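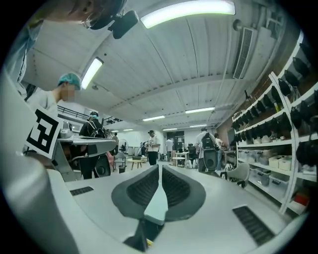 Ticket 100 – page 3 of 8

Site: Dulville, ground floor main room
Subject: Tabletop stove heats unevenly, omelette browns on one side
Opened by: Catrin Maddocks
Assigned to: Pauline Whitlock
Status: Open, waiting on requester
Date of this page: Wednesday, December 17, 2025

Continued from page 2.

Entry by C. Maddocks

Adding to what I wrote before. Same thing again this morning. The egg sets on the side of the pan away from me and stays runny on the near side. By the time the near side is firm enough to roll, the far side is brown. I've tried turning the knob down and I've tried preheating longer. I think it is the stove. Two other people in the room think it's the stove as well. Can we just get a new one from Kikine? They have the same model on the shelf and it isn't expensive.

I also think the air conditioning is part of it. There's a vent over on the brick wall side, high up, and it blows.

Entry by P. Whitlock

Read, thank you. I am not going to order a stove on the strength of a vote. It may well be the stove, but so far on this ticket we have blamed the stove, the gas, the eggs and now the air conditioning, and no one has changed one thing at a time and written down what happened.

Before I come over, please answer these:

1. Which canister was in when it happened this morning, the old one or one from the Peng delivery?
2. Was the pan centered over the burner, or lined up with the mark on the tabletop?
3. Was the standing fan under the mezzanine running?
4. When you say the vent blows, can you feel it at the table? Or can you only hear it?

Entry by C. Maddocks

1. Peng one. I put it in fresh.
2. Centered. I think. It's a rectangular pan on a round burner, so I'm not sure what centered looks like.
3. Don't know. It's over by the railing, a good way from me, so I wasn't paying attention to it.
4. I can hear it. I assumed it was blowing on me because the flame leans.

Entry by P. Whitlock

Number 2 is the most useful thing anybody has written here. Number 4 less so. A flame that leans tells you air is moving, and it doesn't tell you where the air came from. People walk past those tables all day, and there's a doorway at the back. I would put the doorway ahead of the vent if I had to bet, and I would rather not bet.

Please don't move anything on the white table until I've seen it.

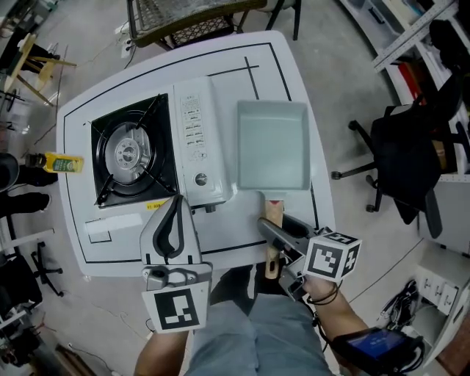
White table from directly above, stove on the left, omelette pan on the right.

Entry by P. Whitlock

Notes on the table, for whoever picks this up after me.

The stove sits on the left half and the rolled omelette pan has its own place on the right, inside the lines drawn on the tabletop. I had been told on page 1 that the pan "lives on the stove." It plainly doesn't always. I'm not making a fuss about it, but please be careful with words like always on a ticket, as I spent part of yesterday reading about warped pans on the basis of that sentence.

The burner is round with four pot supports, and the pan is a rectangle. A round flame under a rectangular pan is going to heat the middle more than the corners, and if the pan sits a little toward the front or the back, one end will run ahead of the other. That is the whole of the complaint as first written. I'd want to rule it out before anyone spends money.

There is also a label on the flat panel of the stove with instructions and diagrams, and a yellow sticker on the front edge. Has anyone read them? I don't mean this unkindly. I have handled more than 30 tickets about small appliances and I can't recall many where the requester began with the label.

Canister seating: I've asked Catrin to take it out and put it back with the knob off, and to check it sits the way the maker's leaflet says. A canister that isn't seated right can give a weak or pulsing flame. I don't expect it to give a flame that favors one side, so I am listing it for completeness only.

Entry by C. Maddocks

Read the label. It says what you'd think. Canister out and back in, it went in the same way as before, no difference to the flame that I can see.

For the record the pan does live on the stove when I'm cooking! It goes back to its own spot in between.

I still think it's the vent. Sorry. The days it's worst are the days the room is stuffy and someone has turned the cooling up. The rest of the time I get a decent roll, or decent enough.

Entry by P. Whitlock

"The days it's worst" – do you have those written down, or is that how you remember it? If there's a list, attach it. If there isn't, please start one, with the time, the canister, the cooling on or off, the fan on or off, and how the egg came out. Plain words are fine for the egg: even, far side ahead, near side ahead.
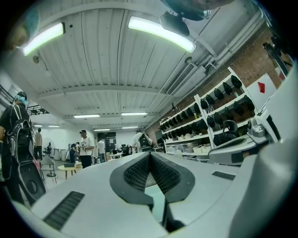
Ceiling lights and the air-conditioning vent, brick wall side.

Entry by P. Whitlock

I can see the vent. It's up on the right side under the ceiling, next to the white pipes and ducting, with horizontal slats. I can't see from this which way the slats push the air, or whether there was any air coming out of it at the time. It shows me that a vent exists, and I was prepared to believe that already.

What I'd need is the vent and the stove tested together. Rather than argue, here is a test that costs nothing. Do it at the white table with the stove exactly where it normally stands.

Step 1. Cooling off at the wall control, standing fan off, back door shut. Wait 8 minutes.
Step 2. Hang a strip of tissue from the end of a ruler. Hold it above the stove with the burner OFF. Write down whether it moves.
Step 3. Put the tissue away. Nowhere near the table, please.
Step 4. Light the burner, medium. Look at the flame with no pan on it. Write down whether it leans, and which way.
Step 5. Burner off. Let everything cool down properly.
Step 6. Cooling on. Repeat from step 2.
Step 7. Cooling off again, fan on. Repeat from step 2.
Step 8. Fan off, door open. Repeat from step 2.

One change per round. If two things get switched together the round doesn't count and has to be done over.

I'd also like one round done with the stove turned so its other side faces the room. If the stove is at fault, the hot side should turn with it. If the hot side stays put relative to the room, then it is air or it is the table. Please check the table for level as well. Oil in the pan will tell you that for free, it runs to the low end.

Entry by C. Maddocks

Did rounds one and two before lunch. Couldn't do the fan and door rounds, people needed to come through.

Round one, everything off: tissue hung straight. Flame looked upright to me.
Round two, cooling on: tissue moved a bit. Flame leaned toward the far side of the table, not a lot.

So it's the vent.

Turned the stove around too, with the cooling off. Made one omelette. Far side was still a little ahead. I didn't expect that.

Oil went toward the far side both times I looked.

Entry by P. Whitlock

Thank you, this is the first set of results we've had and I'm glad of them. I don't agree that it's the vent, or that it's only the vent.

Look at your own last two lines. With the cooling off and the stove turned around, the far side was still ahead. If the burner were lopsided, turning it should have moved the hot side to you. If the vent were the cause, having it off should have cured it. Neither happened. And the oil is running to the far side. A thicker layer of oil at one end could make that end fry faster, and raw egg will run the same way. I would call that a table that leans until somebody shows me otherwise.

I'm also aware it was one omelette. One omelette is thin evidence for my idea as well as yours.

What I'd like next:

Put a small level on the tabletop, both directions. There should be one in the Mekier toolbox. Don't go by eye.
If it is off, shim the feet and write down which ones.
Then cook three in a row, cooling off, then three with it on. Same amount of egg each time, same knob position, 30 seconds between the pan going on and the egg going in.
Center the pan by its underside over the pot supports and ignore the lines on the tabletop.

I've asked Mekier whether the slats on that vent can be angled up. They say they'll look at it on their April visit, and I have learned not to plan around that. If the cooling rounds do come out worse than the others, we can shift the stove a little farther from that side of the room. Ask before moving it, the table layout isn't mine to change.

Entry by C. Maddocks

Level's not in the toolbox. Someone has a phone app, would that do?

Entry by P. Whitlock

It would do if the app has been checked against something. Lay the phone down, read it, turn it end for end in the same spot, and read it again. If the two readings don't match in size, don't use it. I'll bring a proper level when I come by.

Kikine order for a replacement stove: not approved, left as a draft. I haven't cancelled it. Catrin may still turn out to be right about the burner, and I'd sooner release a draft than write it all out again.

Actions carried to page 4

Level check on the white table – P. Whitlock
Fan round and door round, when the walkway is quiet – C. Maddocks
Six omelettes as set out above – C. Maddocks
Log sheet with times, cooling, fan and result – C. Maddocks
Slat angle on the vent – Mekier, chase again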